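Giveck Phlebotomy Practice Arm, left or right, £194

Veins that roll away just like the real thing, on a patient who never faints. Made for first-year healthcare assistant and phlebotomy courses. The skin takes 300 punctures before it starts to look sorry for itself. Replacement skins are sold in pairs, and yes, you will want the pair.

Comes with tubing, a stand and mock blood that Samina Lashari in our returns department would like you to keep off your shirt.
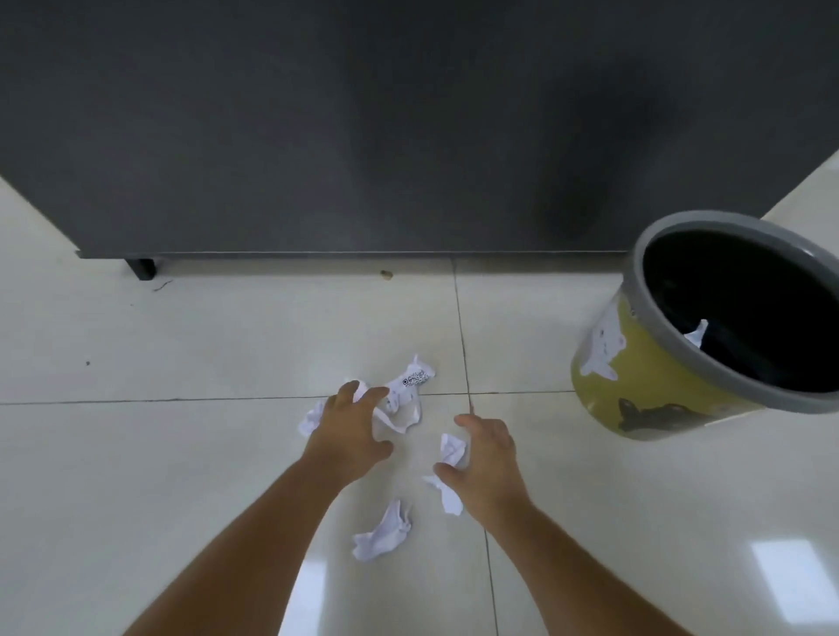
Crumpled paper and a round bin on a tiled floor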